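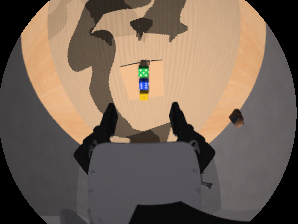
Muss man die Odometrie eines Roboters mit Differentialantrieb selbst kalibrieren, wenn der Hersteller die Werte schon in die Konfiguration geschrieben hat?

Die mitgelieferten Werte reichen für ein erstes Herumfahren, für Kartierung und Navigation sollte man Radradius und Spurweite am eigenen Gerät nachmessen und korrigieren.

Odometrie kalibrieren mit diff_drive_controller (ROS Kinetic)
Von Bastian Kleinschmidt, Stand: 11. Januar 2018

Zur Odometrie kursieren zwei Ratschläge. Der eine lautet, man solle den Datenblattwerten vertrauen. Der andere: Die Lokalisierung gleicht das schon aus. Beides habe ich lange geglaubt und beides hat mich Abende gekostet. AMCL verzeiht einiges, aber wenn der Roboter bei jeder Drehung ein paar Grad unterschlägt, wird die Partikelwolke breit und die Karte bekommt doppelte Wände. Danach dreht man an zwanzig Parametern der Lokalisierung und wundert sich.

Die Anleitung bezieht sich auf unsere Plattform Rovotwood mit Antriebseinheit von Stallska. Sie lässt sich auf jeden Roboter übertragen, der den diff_drive_controller aus den ros_controllers benutzt. Wer einen eigenen Basisknoten hat, muss die passenden Stellen dort suchen.

Was gebraucht wird

Ein Maßband aus Stahl (die aus Stoff dehnen sich), Malerkrepp, eine gerade Wand und ein harter, ebener Boden. Teppich geht auch, nur gilt das Ergebnis dann für Teppich. Den Akku vorher laden und die Nutzlast montieren, die später mitfahren soll. Bei weichen Reifen macht das Gewicht einen messbaren Unterschied, auch wenn im Forum von Brammont regelmäßig das Gegenteil behauptet wird.

Schritt 1: Die Ausgangswerte prüfen

Zuerst schauen, was überhaupt geladen ist:

rosparam get /diff_drive_controller

Interessant sind wheel_radius, wheel_separation und die beiden Multiplikatoren wheel_radius_multiplier und wheel_separation_multiplier. Stehen letztere nicht in der Ausgabe, gilt 1.0. Sind Radius und Spurweite nicht gesetzt, holt sich der Controller beides aus dem URDF. Dann lohnt ein Blick dorthin, denn ein URDF ist schnell von einem anderen Modell kopiert.

Bei uns gibt Stallska 2.487 Encoderschritte pro Radumdrehung und 95 mm Raddurchmesser an. Die Schrittzahl lässt sich leicht kontrollieren: Roboter aufbocken, Krepp auf die Lauffläche, Rad von Hand zehnmal drehen und die Position des Gelenks ablesen.

rostopic echo /joint_states

Die Position steht dort im Bogenmaß. Nach zehn Umdrehungen müssen es 62,83 mehr oder weniger sein als vorher, je nach Drehrichtung. Weicht der Wert deutlich ab, stimmt die Umrechnung im Treiber nicht. Dann hier aufhören und zuerst den Treiber in Ordnung bringen. Ein Fehler bei den Encodern lässt sich zwar mit dem Radradius überdecken, aber die Geschwindigkeitsregelung rechnet weiter mit falschen Zahlen.

Der Durchmesser im Datenblatt ist vermutlich an einem unbelasteten Rad gemessen. Ich würde ihn als Vorschlag betrachten.

Schritt 2: Geradeausfahrt

Zwei Meter auf dem Boden abmessen, Anfang und Ende mit Krepp markieren. Den Roboter mit der Vorderkante an die Startlinie stellen und parallel zur Messstrecke ausrichten. Position notieren:

rostopic echo -n 1 /diff_drive_controller/odom/pose/pose/position

Dann langsam vorwärts fahren:

rostopic pub -r 10 /diff_drive_controller/cmd_vel geometry_msgs/Twist '{linear: {x: 0.1}}'

Kurz vor der Linie mit Strg+C abbrechen. Ohne neue Befehle hält der Controller nach Ablauf von cmd_vel_timeout an, bei der Voreinstellung also nach einer halben Sekunde. Ob der Roboter genau auf der Linie steht, ist egal. Es zählt, wie weit die Vorderkante wirklich gekommen ist, und das sagt das Maßband.

Position noch einmal ausgeben. Die gefahrene Strecke laut Odometrie ergibt sich aus den Differenzen in x und y:

strecke = sqrt(dx*dx + dy*dy)

Der neue Multiplikator ist dann:

wheel_radius_multiplier = alter Wert * gemessene Strecke / Strecke laut Odometrie

Die Formel taugt nur, wenn der Roboter halbwegs gerade gefahren ist. Zieht er sichtbar zur Seite, hat man es mit ungleichen Rädern oder einem schleifenden Lager zu tun, und ein gemeinsamer Multiplikator hilft dagegen nicht.

Mindestens fünf Fahrten machen und mitteln. Ich weiß, in vielen Anleitungen steht eine. Mit einer einzigen Fahrt kalibriert man vor allem die eigene Ablesegenauigkeit.

Schritt 3: Drehung

Erst wenn der Radius stimmt, kommt die Spurweite an die Reihe. Umgekehrt misst man den Radiusfehler in die Spurweite hinein.

Den Roboter parallel zur Wand stellen, mit genug Abstand zum Drehen. Mit dem Maßband vorn und hinten den Wandabstand vergleichen, bis beide gleich sind. In einem zweiten Terminal läuft:

rosrun tf tf_echo odom base_link

Die letzte Zahl in der Zeile mit RPY (in degree) ist der Gierwinkel. Nun auf der Stelle drehen:

rostopic pub -r 10 /diff_drive_controller/cmd_vel geometry_msgs/Twist '{angular: {z: 0.3}}'

Zehn volle Umdrehungen mitzählen, anhalten und wieder parallel zur Wand ausrichten, diesmal mit kleinen Drehbefehlen. Wer den Roboter mit der Hand zurechtschiebt, kann von vorn anfangen. Der angezeigte Winkel springt bei 180 Grad auf -180, die vollen Umdrehungen muss man also selbst addieren. Gerechnet wird so:

wheel_separation_multiplier = alter Wert * Winkel laut Odometrie / tatsächlicher Winkel

Man beachte, dass der Bruch andersherum steht als bei der Strecke. Meldet die Odometrie zu viel Drehung, ist die Spurweite zu klein eingetragen. Danach das Ganze im Uhrzeigersinn wiederholen. Liegen die Ergebnisse beider Richtungen weit auseinander, rutscht ein Rad — mitteln bringt dann wenig.

Schritt 4: Eintragen und gegenprüfen

Die Werte gehören in die YAML-Datei des Controllers. Ein rosparam set reicht nicht, der Controller liest die Parameter beim Laden. Also Datei ändern, Launch-Datei neu starten und mit dem Befehl aus Schritt 1 nachsehen, ob die neuen Zahlen angekommen sind.

Zur Kontrolle fahre ich ein Quadrat, einmal links- und einmal rechtsherum, und zeichne beides auf:

rosbag record -O quadrat.bag /diff_drive_controller/odom /tf

Vor der Auswertung einmal rosbag info aufrufen. Unsere letzte Aufnahme enthielt 1.324 Nachrichten. Eine Datei mit einer Handvoll davon heißt meistens, dass der Topicname nicht stimmt. Am Ende vergleicht man die Endposition auf dem Boden mit der gemeldeten. Dass RViz eine hübsche geschlossene Linie zeigt, beweist gar nichts, RViz zeichnet ja dieselbe Odometrie.

Zu den automatischen Werkzeugen

Strobel bietet ein Skript an, das die Kalibrierung mit dem Laserscanner erledigt. Ich habe es ausprobiert und bekam bei jedem Durchlauf eine andere Spurweite. Kann an unserem Scanner liegen, kann am Skript liegen. Bis jemand offenlegt, wie dort gemittelt wird, bleibe ich beim Maßband. Im Februar kommen neue Reifen auf die Plattform, dann sind beide Multiplikatoren ohnehin neu zu bestimmen.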